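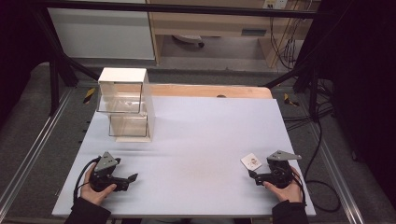 Our second stretch of funding has gone almost entirely into storage, and I'm so pleased with where the Falley sorting room has ended up! When we wrote to you in August, the specimen cards were still living in shoeboxes (798 of them, and every box a different depth). Now each work table is getting its own little two-storey display box, clear at the front with a white top and a white base, so a card can be put away on either level and still be seen from a chair. The plain white tabletops were Bernd Kettler's suggestion and I argued against them - I was wrong. A small white card with a bit of beige and red on it shows up perfectly well, and the pale surface makes the whole room feel bigger.

We have 6 tables finished and 3 still to go. The Engelhardt drawers were delivered with the wrong runners and went back, so the card index stays in the hallway for now. That has cost us 11 working days, but no money, as the supplier paid the freight both ways.

The colour labels for the Illach cards are finished, and they look terrific. Nernthorpe cards come next. Many of those have foxing or old glue on them, so we'd like to move a small part of the travel line over to archival sleeves. Could you let us know if that needs a formal request?

Spending to date is within the approved budget, and the receipts went in with the last claim.

November 27, 2018

Home | Projects | Reports | Contact

Comments

marg_t: Love the clear boxes. Do the upper levels get dusty?

Falley room: A little! A soft brush does the job.

pete.w: Will the Nernthorpe cards be open to visitors as well?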